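April
By Aurelio Iglesias

Plimine has moved part of its desk supply packing to gripper-assisted stations at its Niazi Street building, the company announced this month. The change affects 17 employees on the day shift, all of whom remain in their current pay grades.

Under the new arrangement, pens, markers and similar small articles are handled with grippers supplied by Trakwood. Employees spend the first part of each shift showing the equipment how an article is to be picked up and set down, and the remainder checking finished orders and preparing the next set of articles. Management said that 708 handling sequences had been accepted for use by the close of the first month.

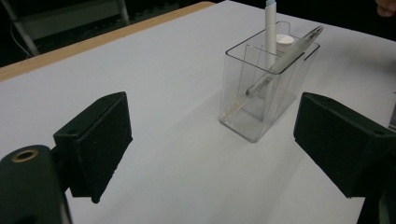

The company said the most visible effect has been on the pattern of the working day. Packers formerly stood at one bench for a full shift and repeated the same motion for each order. They now change stations every two hours, and no employee is assigned to the same task twice in a row. Written job descriptions were revised in consultation with the staff council, and the revised text was posted in the break room before the first station opened.

Training is given on paid time and lasts 8 hours, divided over two mornings. It covers safe handling of the equipment, the recording of faults, and the procedure for stopping a station. Any employee may stop a station without first asking a supervisor. The company confirmed that stoppages will not be used in individual performance reviews -- a point the staff council had raised at an early stage.

Output targets have been suspended until the end of the summer. Plimine said it would not compare the new stations with the former benches before that time, as the articles now being handled are a small part of the 1,534 listed in its catalog. Thin and clear articles will be kept on the manual line for customer orders until the staff council and management agree that they may be moved.
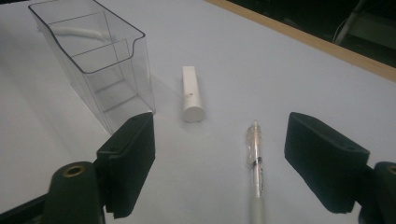
Tusa, speaking for the staff council, said that employees had welcomed the rotation but wanted it guaranteed in writing beyond the summer. The council has also asked that time spent teaching the equipment be recognized as skilled work, with a separate rate. "We are passing on what we know," Tusa said, "and that should show on the pay slip."

Plimine said the request is under review and that a reply will be given before the output targets return. The manual line will remain open on all shifts in the meantime.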